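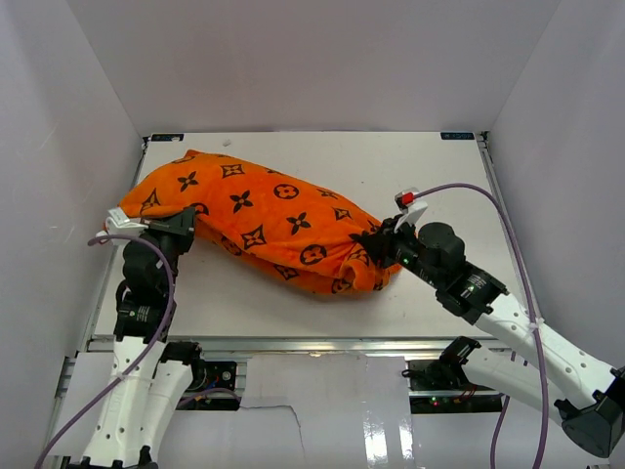
How should a Sunday team defend corners when half of us have never been taught?

Touchline Help > Soccer > Adult Rec > Set Pieces

7 minute read

Fedir Stetsiuk

Hello everyone, and apologies in advance for the length of this one. My wife says I can't order a sandwich without giving the background.

I look after the Hutden over-35s, which means I pick the team, pay the ref, and play left back whenever somebody's kid has a birthday party. We're in the second division of the Cinthorpe rec league. We have a squad of 12 on a good week, so there's no real bench to speak of, and we play full-size 11-a-side on a field that slopes toward the parking lot. I love these guys. We pass the ball pretty well for a bunch of people with bad knees, and in open play I'd say we hold our own against anyone in our division.

And then the other team gets a corner and we fall to pieces.

We've been marking man for man all season. Everybody points and shouts "who's got the big guy," two of us go to the big guy, and somebody else's man wanders off to the back post and taps it in. Against Skoluncombe it happened twice before halftime, and I'm fairly sure it was the same fellow both times. Our keeper is a lovely man and a good shot stopper, but he doesn't like coming off his line when it's crowded, and I don't want to bully him into it. He's had a shoulder operation.

One of our midfielders played in college and wants us to go fully zonal. He drew it on the back of a pizza box and it looked wonderful, and then we tried it at practice and everyone stood in their zone admiring the ball as it went over them. Our center back hates it. He says that at least with man marking you know who to be mad at.

So I suppose what I'm asking is: for a team that gets one hour of practice a week (if that!), isn't tall, and isn't going to study anything, what is the simplest way to defend corners that works okay? Should we stick with man marking and do it better, go zonal and be patient, or is there some kind of mix? And do I need somebody on each post? I grew up with a man on both posts and I feel naked without them, but the college guy says it's old-fashioned.

Thank you for reading all that. Any advice is welcome, including the blunt kind.

backpost_benny

just put your tallest guy on their tallest guy and tell everyone else to wake up. we did zonal for one season and it was a disaster, never again. also get a keeper who will punch it

Loretta from Arboleda

Oh, Fedir, I felt every word of this. I coach the Arboleda women's B team and ran our men's vets for a few years before that, and I think corners have cost me more sleep than both my children did.

I'm going to disagree with Benny a little, although he's right that your best header of the ball should have a clear job. Pure man marking asks a lot of people our age. You have to watch the ball and your player, you have to turn quickly, and you have to fight through a crowd of bodies while somebody has a fistful of your shirt. The attacker knows where he wants to run and you don't. If he's even a half step quicker than you, he's gone. I don't think your guys are asleep. I think they're being asked to do a hard thing on tired legs.

Pure zonal is hard in a different way. People hear "zone" and think it means "stand here." It means "any ball that comes into this patch of grass is mine, and I'm going forward to meet it." That takes some drilling, and the first few weeks are usually ugly. With an hour of practice I wouldn't go all the way there.

What I'd do is the mix. Most of the teams I've had ended up with some version of it, and it can be explained in a parking lot. Start with one person at the near post, standing about a yard off it toward the corner taker. This is for the low, ugly corner that never gets off the ground, and at our level that's a great many of them! Pick somebody calm who'll just swing a foot and clear it.

Then put three in a line across the six-yard box, starting level with the near post and ending a little past the middle of the goal. Your best headers go here, even if "best" only means "willing." They face the ball, up on their toes with their bodies half open, and they attack whatever comes into their patch. They don't mark anybody. Say that to them several times, because they'll drift.

Then three markers, each picking up one of the other team's real threats. Their job is mostly to get in the way. They don't have to win the header, they only have to stop their man from getting a free run at it. Stand between him and the goal, touching distance, no holding. If your marker and his man both miss it, that's a win.

That leaves you one more by the back post, and your back post person should be the one who talks the most. I mean it. Everyone's eyes go to the ball, and the back post is where you've been getting hurt. That player checks over the shoulder before every single kick and yells if somebody's lurking. Chatty fullbacks are perfect for it. (You sound perfect for it, if you'll forgive me.)

One goes to the edge of the box for the ball that drops out, and one stays up around halfway. Please do leave one up, even though it feels brave. They'll nearly always keep two back to watch him, and that's two fewer bodies bothering your poor keeper. 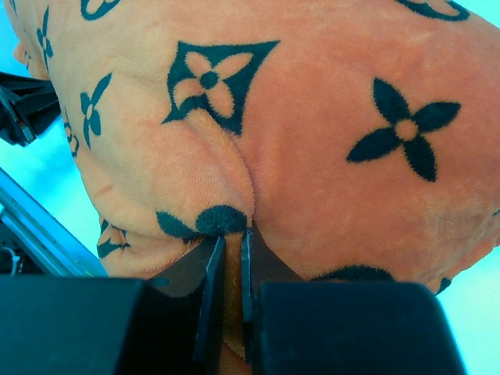
Orange plush with a dark flower and diamond print.

On the posts question, I'm a softie and I keep the near post person, and I let the back post one stand a few feet off it so they can step out. Your college player isn't wrong that posts are a bit of a luxury. But with a keeper who prefers to stay home, I like having somebody there for company. There's more than one right answer and a lot of it is what makes your keeper feel settled. Ask him! Keepers have strong opinions and hardly anyone asks for them. Tell him he's free to stay on his line, and that the three in the six-yard line will deal with the high ones. I had a goalkeeper who came for far more once I'd told her she didn't have to come for any.

For practice, I'd give it fifteen minutes at the end of your hour for a month. Walk through it the first time with nobody attacking, and toss the ball in by hand so it lands where you want. People feel silly, but it's how they learn whose patch is whose. Next time, add a few attackers who only jog. After that, let them go for real. And mix in short corners, or you'll come up against a team that plays one and all your good work goes out the window. We send the edge-of-box player out to the short one and everybody else stays put.

Last thing, and then I'll let you get on with your evening. Write down the jobs, and name the backup for each one. With a squad of 12 you'll be missing somebody every week, and the goals we gave up were very often on the day a regular was away and his replacement had no idea where to go. I keep mine on an index card in my coat pocket and read it out before kickoff. They roll their eyes at me and I read it out anyway.

backpost_benny

ok that's a better answer than mine. still say punch it

Get our Touchline Help digest in your inbox every Sunday. You can unsubscribe whenever you like.

Fedir Stetsiuk

Loretta, thank you so much, that's more help than I had any right to expect from strangers. I read the whole thing out loud to my wife, who now has opinions on the near post. And thank you too, Benny, I'll pass the punching along, gently, on account of the shoulder.

I talked to our keeper, as you said, and he'd rather have someone at the near post and the far one left open, with the back post person a couple of steps out, so that's nearly your version anyway. The center back is happy because he gets to be one of the three who attack the ball and doesn't have to chase anybody. The college guy says it's what he meant all along, which I've decided to let him have.

We walked through it on Thursday with me throwing the ball in, and my arm is sore in a place I didn't know I had. One thing I'm still unsure about: when we clear it the first time, do the three in the middle push out right away, or wait for a shout? Half of ours charged up the field and the other half stayed put, so we'd have played everyone onside.

Loretta from Arboleda

Push out together, on one voice, and the voice should be your keeper's, as he can see everybody. Pick one short word and use it every time. Ours is "up," though I've known teams that had something ruder. If the clearance only dribbles to the edge of the box, hold where you are until somebody gets a proper boot on it, and then go. Tell the near post person especially, that's the one who forgets and stands there tying a shoe.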